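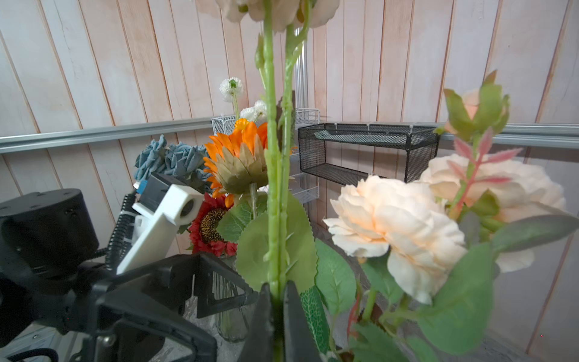 I got to the coffee place early and Chibuzor Akpan was already there, halfway through a cinnamon roll and waving at me with the fork. He runs the Cenia, the two-screen movie house on the corner by the post office, and I'd been bugging him for weeks to talk about how a place like that picks its movies. (I grew up going to one just like it. I'm not neutral!)

"People think I sit in a dark room and choose what I love," he said. "I'd be broke by Christmas."

What he does is spend a lot of time on the phone. The big releases come with terms, and the terms are mostly about how long you promise to keep the movie. With a chain that has a dozen screens it's no big deal to park a title in the back for a month. With two screens, a promise like that is half your building.

"You say yes to four weeks of a superhero and by week three you're showing it to a couple on a date and my cousin," he said. "And they want the big room the whole time."

So he's gotten picky. In September he passed on a sequel I won't name, because he asked me not to, and booked Kocsis instead, a slow Hungarian drama about a man who drives a delivery wagon and barely talks. The Cenia's big room has 200 seats. I asked how many he sold on opening night, and he grinned before he answered.

"Thirty," he said. "Then the next night, 30 again. I thought the computer was stuck."

Then the library's book club got hold of it, and somebody's aunt told somebody's choir, and by the second weekend he was opening the balcony. He still doesn't really know why. My own theory is the soup scene, which had the woman next to me crying into her sleeve, but he wasn't buying it.

The movie came to him through Sándor Szekeres, who handles bookings for a small distributor called Brillbridge. I called Sándor later to check a few things and he talked so fast I had to ask him to start over. "Chibuzor calls me back," he said. "You have no idea how rare this is. I send a screener to a big circuit and it falls in a well."

Does he make money on a house like the Cenia? He laughed for a good long while. "Some. Ask me about the popcorn, I get none of the popcorn."

Back at the coffee place, I wanted to know about streaming, and Chibuzor groaned, but he had an answer ready. He has a lease that runs to 2026 and he plans to be there for all of it. He wants new seats in the small room first. After that comes Cata, an animated movie he's booked for the school break, and he's already worried about gum.

"Bring your kids," he told me, picking up the check. "Just no gum."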